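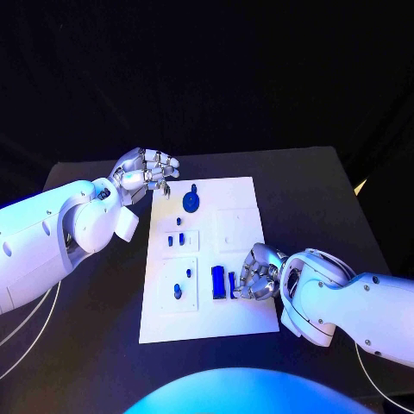
Task board, both arms over it, right hand at the slim blue piece.

April, Plimgate bench. Right hand fault again.

Started 10:15 with the Kinnear sequence: knob, two toggles, lever, then the slim piece beside the block. Knob and toggles no trouble. On the slim piece the right hand closed and would not let go. Open command sent 4 times and acknowledged each time, no finger movement. Arm stayed live and began to lift with the board still attached, so I hit the stop.

Log shows finger current sitting at the 500 mA limit for 90 seconds before any warning came up. The warning should come much sooner than that. Rawiri thinks the hand controller dropped into hold when the limit tripped and ignored everything after it. That fits the log — acknowledged but not acted on.

Freed the fingers by hand with power off. Piece not marked. Board had shifted on the table, so it needs re-registering before anyone runs the left arm.

Same fault was written up at Graltside, on the Firuden build, after 3000 cycles. Ours is well short of that. Not wear, I think.

To do:
Lift must not start unless the hand reports open. Tuhiwai to add the check.
Warning time down, value to be agreed.
Ask Graltside which firmware they were on.
Nobody reaches in until the stop is pressed, including me.

Right arm tagged out till then.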